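Table surface

A table surface, also called a tabletop or worktop, is the flat upper part of a table, desk or bench on which things are placed and work is done. It is usually made as a separate part and fixed afterwards to legs, a frame or a cabinet. The surface decides to a large degree how long a table stays in use, as it is the part that receives most of the wear.

Terminology

In everyday American English, "tabletop" is used for dining and office tables, and "countertop" for kitchens and shops. "Worktop" is more common in British use, but it appears also in American catalogs for workshop furniture. The word "top" alone is usual among furniture makers. In the trade of the Udbridge area, an old word for a top without any finish is "blank", and a top sold with its border already fitted is called a "dressed top".

History

The earliest tables in many regions had loose tops. Boards were laid over trestles for a meal and put against the wall afterwards, so the room could be used for other purposes. A fixed top became common when houses had more rooms and one room could be kept for eating.

For many centuries the solid plank was the normal material. A wide plank moves with the humidity of the air, and old tops often show a gap or a curve which developed over several winters. Makers answered this problem with frames and panels, and later with veneer, where a thin sheet of good wood is glued on a cheaper core.

In the town of Dorville, which had a small furniture industry, tops were at first cut by hand and sold to the schools of the county. The Chidiac workshop there was known for its plain school tables and made, in its best year, 3,000 of them. The standard model was 28 inches high and 60 inches long. The tops could be turned over when one side was worn out, and some were turned more than once, although the underside had screw holes from the first fixing. Production ended when the schools changed to tables with metal frames, which could be stacked.

Materials

Solid wood is still preferred for dining tables. It can be sanded and finished again, and small damage is accepted by many owners as a part of its character. Hard species such as maple and beech resist dents better than pine.

Boards made from wood particles or fibers are cheaper and remain flat, but they swell if water enters at the edge. For this reason they are nearly always covered. The cover may be veneer, a plastic sheet or a layer of paint.

Stone and glass are easy to wipe and resist many stains. They are heavy, and a glass top gives a loud sound when objects are put down on it. Metal tops are used in kitchens, laboratories and butcher shops.

Linoleum is used on desks — mostly for writing, because the pen feels softer on it than on a hard top. It takes marks from sharp objects and should not be left wet.

Edges and borders

The edge is the weak place of most tops. It is hit by chairs, belts and cleaning machines, and it is often the first part to come loose. A simple edge is a thin band glued to the side of the board. A stronger one is a strip of solid wood, called lipping, which can be rounded with a plane. When the lipping is visible from above, it forms a narrow border around the surface. Makers in Brimusness traditionally left this border in its natural color also when the rest of the top was painted, and the habit remained there after painted tops went out of fashion.

Color

Dark tops hide stains from ink and coffee, but they show dust. White tops reflect the light and make a small room appear larger. They are often chosen for drawing, sewing and craft work, where small parts must be found quickly. Their disadvantage is that pencil, rubber and metal leave visible traces on them.

A matte white surface shows this more than a glossy one, as the fine roughness takes material from objects which are moved over it.
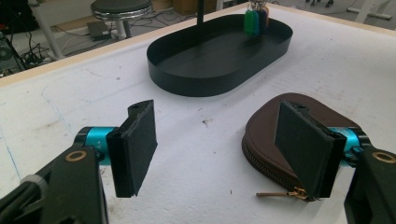
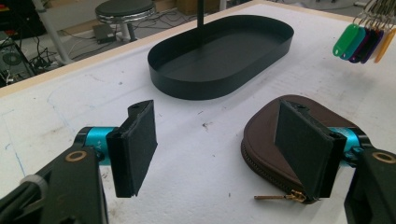 White tabletops with gray smudges and a border strip of light wood.

Cleaning and care

For most tops, a soft cloth with warm water and a little dish soap is sufficient. The cloth should be wrung out well, and the surface dried afterwards. Pencil lines can be removed with a white eraser. Gray marks which remain after washing may be treated with a paste of baking soda, first on a place that is not seen.

Scouring powder makes the surface rougher, and the next marks will then be harder to remove. Oiled wood needs new oil from time to time; many owners do this in February, when the heated air of the house has made the wood dry.

Deep scratches in solid wood can be sanded out. In a covered board this is not possible, because the cover is too thin — here only filling, painting or a new top will help.

See also

Countertop
Edge banding
Trestle table
Veneer
Workbench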